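**From the back bench: the two-arm build, part three**

It has been a good long August at the Bramwell workshop, and since several of you have stopped by to ask how the two-arm build is coming along (and stayed for coffee, which we love), it seemed only fair to put some of it on paper for everyone else.

For those who missed the spring issue, the short version is that we are building a pair of arms for the big table, and the plan is to have them do ordinary kitchen-table chores, slowly and without breaking anything. The frames are done. The wiring is done on one side and mostly done on the other, and the less said about the Triner motor boards the better -- we have now sent 3 of them back, and the replacements came in a box big enough to sleep in.

While we wait on parts, the work has moved onto the computer. We have a model of the table and both arms running in the simulator, which the younger members call Kolloser after the folder it lives in, and that name has stuck whether the rest of us like it or not. The chore we picked to start with is cup stacking. It sounds like nothing at all, and I said so out loud at the planning night, and I have been eating those words ever since. The hand has to get a grip on a tapered cup that would much prefer to slide out of it, carry it over, and come down straight enough that the base finds the opening of the other one. Come in at a slant and the lower cup goes for a walk.
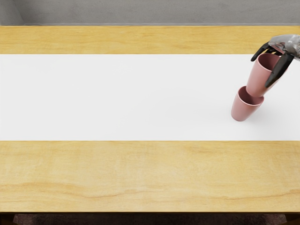
One reader wrote in after the last issue to ask why we bother with the simulator when there are real cups in the kitchen and a perfectly good table to put them on, and added that a summer spent looking at a screen didn't sound much like a workshop. It's a reasonable thing to ask, and I had some of the same grumbles myself back in the spring. But we have run the stacking chore 4000 times now, mostly overnight with the lights off, and I don't think any of us would have had the patience to pick up that many cups off the floor! It has also let us try out finger settings that I would never dare put on the real hand, given what those fingers cost us.

The part still giving us trouble is the letting go. The fingers wrap the cup nicely, but when they open, one of them likes to drag along the side and tip everything over. We've tried opening them slower, and we've tried lifting the palm a touch first, and the second idea looks like the better one so far. If you have worked with jointed fingers before, please come and tell us what we're doing wrong. We meet at 6 in the evening, side door, and the kettle is usually on by then.

Two small requests before I run out of room. We could use a length of shielded cable for the second arm, and whoever borrowed the good crimping tool, we miss it dearly -- it lives in the drawer under the Cistex power supply.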